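How to petition for a change to your town's name

Towns change their names more often than you might think, and usually for duller reasons than the newspapers suggest. A vowel was written down wrongly by a surveyor. Two places forty minutes apart share a name and keep getting each other's parcels. Ours was the first kind. The town had been Homby on paper and Busura in conversation for as long as anyone cared to argue, and the road signs took the side of the paper.

What follows is the order I'd do things in if I had to do it again, which I would rather not. Rules differ from country to country, so check yours before buying any clipboards.

1. Find out who can say yes

Your council may only be able to recommend a change. The decision may sit with a minister, a provincial assembly or a names board that meets twice a year in a building with no parking. Ring the council's legal office and ask which law covers place names. Ours was a local government act from 1989, and the part we needed was section 46. Get the section number in writing. You will be quoting it a lot.

2. Decide what you are asking for

There are three usual requests: replace the old name, put the new name beside it, or correct the spelling. They go through different forms. The joint name is the easiest to get and pleases people least, since both sides feel they have been given half a town.

Write the request as one sentence. If it needs a comma, try again.

3. Gather the evidence

Old maps are good. Church registers, school logbooks and railway timetables are better, as they show the name being used by people who had no interest in the argument. Copy the title page of each source along with the page you want. Toshio Hattori, who drew up our evidence list, put everything in date order with the awkward items left in — there was one map that called us Wan, which helps no one. Leave yours in too. The other side has probably found it already.

Keep the paper copies sorted by source and label them before you put them away. A box marked "misc" will be the one you need at the hearing.

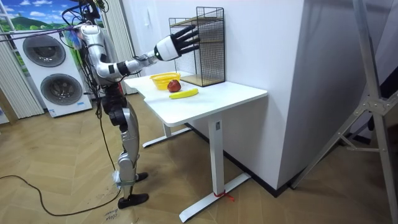
4. Collect signatures properly

Print the full request at the top of every sheet. A signature under a blank heading can be struck out, and so can one without an address. Many acts ask for a share of registered voters, so get the current roll and work from that. We had 51 sheets, and lost 2 of them to a man who signed for his entire street.

Outside the bakery on a Saturday is better than the internet. People will tell you at length why they aren't signing, and you should write that down, as you'll hear it again from a barrister.

5. Submit, then wait

Hand the petition in at the counter and ask for a stamped receipt. Our deadline was 27th July and the office shut at noon, a fact printed on the door and nowhere else.

There will normally be a notice period for objections. Reply to each one briefly and leave out the history lecture. Cost is the objection that counts: signs, letterheads, the registry. Offer to have signs changed only as they wear out. In our case this could take until the end of the century, but it got us through the finance meeting.

6. If the answer is no

Ask for the written reasons and check the time limit for a review, which may be short. Courts tend to look at how the decision was made, so a missed notice or an ignored submission is worth more to you than another map. If you lost on the merits, find out how long you must wait before applying again. The neighbouring town of Cidex is on its third go and has kept the same clipboards.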